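Packing light, and other lies I tell myself

Last updated: June
214 shares | 15 comments

I have never once packed a bag the night before and left it alone. I zip it, I go to bed, and at 2 in the morning I'm kneeling on the carpet taking out a jumper. So when Suvthorpe invited me up for its walking weekend, I decided to do it properly: one small rucksack, no wheels, and a train that left stupidly early on the Saturday.

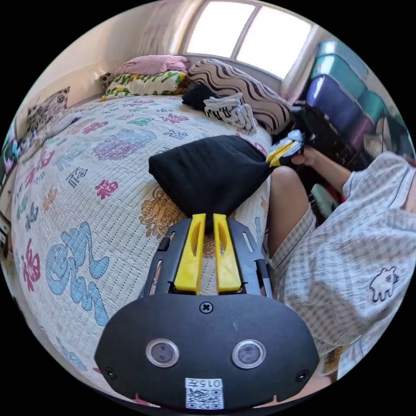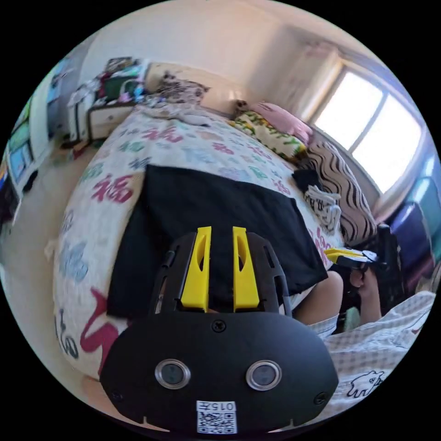
A bed, before the walking.

My friend Kyu-ri Lim can live for 8 days out of something the size of a loaf. She rolls everything, wears her boots on the train and buys toothpaste when she gets there. I asked her for a list and she sent back five words, one of which was "socks". (Another was also "socks".)

I did quite well, for me! Two shirts, one pair of trousers, a waterproof I bought in a panic from the Babić shop near the station. Then I added a second book in case I hated the first one, and a travel kettle, and somehow the straps were digging in before I'd reached the end of my own road.

The walk goes from Omden over the tops and down into Suvthorpe by teatime, with a long boggy bit in the middle that the leaflet calls "varied". Tharun Kotian, who was leading our group, lifted my bag at the first gate and put it straight down again. He didn't say anything, just offered to carry the kettle. I let him.

We had tea from it at the top, mind you, and three people asked where I'd bought it.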